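Stilles Wasser in PET schmeckt nach Plastik, Einbildung?

Oisín Keane
19. Februar 2020

Hallo zusammen, wir haben im Büro von Glas auf PET umgestellt (Händler ist Clalteo, 157 Flaschen auf einmal). Seitdem finde ich, dass das stille Wasser süßlich schmeckt, besonders die Flaschen, die länger im Lager standen. Der Händler sagt, das sei unmöglich. Haltbar bis April, steht drauf. Glaubt ihr das?

Flakberg
Unmöglich ist Quatsch. In PET entsteht Acetaldehyd, das geht in kleinen Mengen ins Wasser über, und bei stillem Wasser schmeckt man es eher als bei Sprudel. Gilt in den üblichen Mengen als unbedenklich. Wärme und lange Lagerung machen es schlimmer. Bevor du reklamierst: blind probieren, Glas gegen PET, gleiche Sorte, gleiche Temperatur, jemand anders schenkt ein. Ich war mir auch mal ganz sicher und lag bei 7 Bechern 2-mal richtig.

Nulard
Alles Panikmache. Leitungswasser trinken, fertig.

Mahasneh
Leitungswasser hilft ihm bei alten Rohren auch nicht unbedingt weiter. Den Blindtest würde ich machen, aber mit Leuten, die nicht wissen, worum es geht. Und schau nach, wo die Kisten stehen. Bei uns war es der Heizungsraum. Dem Datum auf der Flasche traue ich da nur begrenzt, das setzt ordentliche Lagerung voraus.

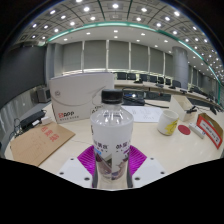
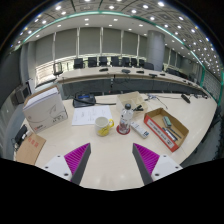

Oben: Wasserflasche mit schwarzem Schraubverschluss. Unten: Konferenztisch mit Telefon.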